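Home > Galleries > Household > The White Pile

The White Pile

Posted Wed 13 May by Domnica Avram

Every house has a shelf where the white cloth goes. Ours is at the top of the hall closet in Trarnton, above the vacuum cleaner and a box of lamp parts, and it holds dish towels, napkins, pillowcases, old undershirts promoted to dust rags, and several flat pieces that must have been the start of something. The door stopped closing in November. I dealt with this by leaning on it.

This spring I took the whole lot down and went through it on the dining table, one piece at a time, edges first. You can learn most of what you need to know about a cloth from its edge. The middle will lie to you for years.

House rules for the pile

One. If it has a hem and the hem is holding, it stays.

Two. If it has a hem and the hem is letting go, it moves to the mending basket, where it joins its elders.

Three. If it has no hem and never did, it's a rag, whatever Harish says about its potential.

Harish Chettiar is my husband and the reason there were undershirts in with the napkins. He holds that all white cotton is one substance, like milk. He also folds in thirds and I fold in half, so any stack we've both worked on leans to the left and has to be carried with a chin.

On edges in general

A store-bought dish towel usually has its hem turned over twice and sewn down with a straight line, so the raw edge is tucked away where you can't get at it. It's tidy, a bit stiff, and it will outlive the towel. Overlocking is the other thing. The thread goes around the cut edge in loops and the cloth stays thin there, which is why T-shirts don't have ridges inside them. You see it on cheap napkins too, and on cloths that come in bundles tied with a paper band.

I own an overlocker, a secondhand Zevar that takes more thread than seems decent and sounds like a drawer of forks going down stairs. I bought it from the classifieds for $80 and have spent more than that on cones of white thread, which I still run out of on Sunday evenings. The thread comes from Carbone, the sewing shop by the bus station, where they sell four whites and will discuss them with you for as long as you can stand up.

I do like the stitch, though. Done well it looks like a very small ladder lying on its side. Done by me, after supper, it looks like the ladder has been in an accident.

What goes wrong is nearly always at the cut. If the knife leaves whiskers, the loops go over the top of them and everything looks fine until somebody picks at it. After that you have a fringe. Some people pay extra for a fringe.
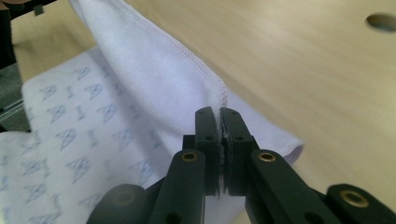 Should you pull off the loose threads that stick out of an overlocked hem?

Leave them attached and trim them close with small, sharp scissors. Pulling can drag on the stitching and open up the edge. If a stretch of the hem has already come loose, zigzag over it on an ordinary sewing machine before the next wash, or go along it by hand with a whipstitch.

Hem, with whiskers
White cloth, white overlock thread, and a wisp of frayed fibers right where it's pinched. I'd put this one under rule two.

Notes on the rest of the pile, in no order I can defend

The napkins. There should be 16, in two sets of eight, and we don't have either set. We have a sort of coalition. They've been washed together for so long that the cream ones have gone white and the white ones have gone cream, and they've met somewhere around the color of a paperback. I iron them twice a year and resent it both times.

The flour-sack towels. Best things on the shelf and I won't hear otherwise. They dry a glass without leaving lint all over it, they strain yogurt, they cover dough. They start out big enough to make a bed with and come down to a reasonable size after the first hot wash. Mine have a plain turned hem, and the corners have gone soft and slightly pointed, like dog ears. I kept all of them and took two more out of the mending basket while I was feeling generous.

The pillowcases without partners. Harish says a single pillowcase is a laundry bag. He's right, which was annoying for most of an afternoon. Three of them now hold, respectively, the other pillowcases, the good tablecloth, and a quantity of elastic.

The undershirts. Cut up the sides, sleeves off, neckband off. The bottom hem on an undershirt is usually worth keeping, so I leave it on and get a rag with one civilized side. The neckbands go to the tomatoes, where they make good ties. They look terrible. The tomatoes haven't said anything.

The felted one. Somebody put a wool something through on hot, along with half a bottle of Feltora, a wool wash that promises a great deal on its label about gentleness. The wash may be gentle. The person wasn't. It's now a dense white square about the thickness of a pancake and I've put it under the toaster.

The flat pieces. I found several lengths of plain white cotton with one edge overlocked and the other three raw, so at some point I sat down to do a job and got a quarter of the way around. I have no memory of it. There were pins in one of them. I can report that the pins are still sharp.

On getting whites white

People write to me about this more than anything else on the site, usually in a tone that suggests I've been holding out on them. My method is dull. I wash them separately from colors, with enough room to move about, as hot as the care label allows, and then I hang them in the sun if we're having any. I skip the fabric softener on anything meant to dry dishes, as it leaves a coating and the towel just pushes the water around. For tea stains I use oxygen bleach and a bucket and I soak overnight. For turmeric I use patience, and then a darker towel.

A separate word on chlorine bleach and thread. A lot of overlock thread is polyester and comes through bleach in good order, while cotton cloth next to it gets weaker each time. You can end up with a perfect line of stitching holding on to very little. I've got a napkin like that. It's all border.

On folding

Hems inward, fold outward, so the shelf shows you a row of smooth rounded edges and you feel briefly like a person who owns a small hotel. This takes longer. It also hides the state of the hems, and for a shelf that visitors can see into from the bathroom, that has its uses.

If you're sorting by touch, run the edge between finger and thumb all the way around before you fold. You'll feel a skipped stitch or a soft spot well before you'd spot it, white thread on white cloth being about as easy to see as a lie in a Christmas letter. Do it near a window. I did the first 21 pieces under the hall light and then had to do them again.

Where things stand

The closet door closes. The mending basket doesn't, exactly, but it never had a lid. The dust rags have gone under the sink, and Harish has been shown where that is.

I took a bag of the decent leftovers to the animal shelter, which wants towels and will take almost anything clean. They turned down the napkins. I brought the napkins home and ironed them, out of something like solidarity.

Still to do: the mending, the three raw sides of each of the flat pieces, and a look at the knife on the Zevar, which I suspect has been chewing instead of cutting since before Christmas. A replacement blade is $30 at Carbone. They have it in stock. They'd like to discuss it.

Filed under: linens, mending, laundry
Previous gallery: Buttons With No Known Relatives
Next gallery: The Drawer Under the Oven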